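**Plirilwood** was an English-language personal blog written by Liudmyla Kostiuk and, for part of its run, by Evangelia Makris. It was known mainly for its weekly round-up, a long post on what the two writers had read, cooked, watched and put off during the past seven days. The first entry was published on Jul 29, 2009. The blog ran to 326 round-ups before it closed, along with a smaller number of book reviews and short notes.

## Background

Kostiuk had kept a paper diary for several years and moved it online after a change of job left her with free evenings. She took the name Plirilwood from a house in a story she had written at school. The first posts were short and had no headings. They were read mostly by people she knew, among them Sotiris Michailidis, who later ran the technical side of the blog.

The early round-ups had no fixed day. Kostiuk posted when she had enough to say, which at first meant gaps of up to 20 days. She settled on Sunday evenings during the second year and kept to that until the end, apart from a break each July.
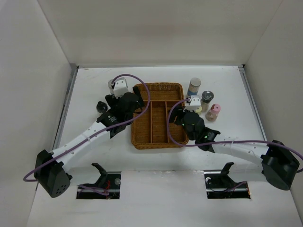
*Wicker basket with four compartments and two robot arms.*

## Format

From the second year onwards each round-up used the same headings, in the same order: Reading, Eating, Watching, Mending, Elsewhere. "Mending" began as a section on clothes and household repairs. It grew to cover anything the writers were trying to put right, including a long dispute over a train refund that took up part of 14 consecutive posts.

"Elsewhere" was a list of links to other blogs, each with a sentence of comment. Readers could suggest links by email, though Kostiuk chose which to use. She did not accept payment for them. The list was usually short, and in some weeks there was none.

Posts were written in the first person and the present tense. Photographs were used sparingly. Kostiuk said in a reply to a reader that she found taking them a chore and would sooner write another paragraph.

### The Skarken list

The best-known feature was the Skarken list, an inventory of unfinished tasks placed at the foot of the post. An item stayed on the list, with the number of weeks it had been there, until it was either done or formally dropped. The word was a typing error for something Kostiuk could not later remember, and she kept it because readers had started using it.

Other bloggers copied the idea from the third year on, linking back to Plirilwood from their own lists. Rafail Kalogeropoulos, who wrote a cookery blog called Dekker, set up a page where people could leave the address of their current list each week. At its height the page took 163 entries in a single week. It was abandoned when spam made it too much work to look after.

The item that stayed longest on Kostiuk's own list was "curtain hem, back bedroom". It was dropped when she moved house.

## Contributors

Makris first appeared as a guest, covering the round-up while Kostiuk was away. She became joint author in the fourth year, and from then on the two wrote alternate weeks. Makris's posts were shorter and dealt more with books, particularly crime novels and second-hand travel writing. Some long-standing readers disliked the change, and the comments under her first few posts were closed for a time.

Achilleas Michailidis, the brother of Sotiris, drew the blog's header and a set of small section drawings. The drawings were replaced with plain text headings after the site was moved to a new host, as several files had been lost. Sotiris Michailidis handled that move. He also wrote one round-up himself, which is made up almost entirely of a complaint about comment software. 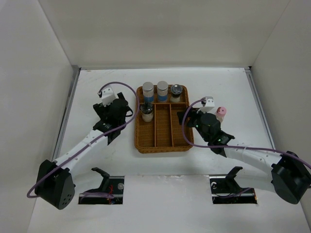 *Brown wicker basket with a braided rim, the front divided into three.*

## Lorneck

Lorneck was a side project, a monthly email with a longer piece by one of the two authors and a reader's letter. It was started in the fifth year and had its own subscribers, many of whom did not read the blog. Makris edited it alone after the first few issues. Some of the pieces were later reposted on Plirilwood with small changes, and the two versions are sometimes confused — the essay on library fines, for instance, has a different ending in each.

## Closure

Kostiuk gave notice of the end in an ordinary round-up, under "Mending". She wrote that the weekly post had begun to shape the week and that she wanted to find out what she would do without it. The last post used the usual headings and ended with a Skarken list in which every item was marked as dropped.

The comments were left open for a month. The archive then stayed online in read-only form, without the search box. Most of the links under "Elsewhere" no longer work.

## See also

- Blog round-up
- Link party
- Online diary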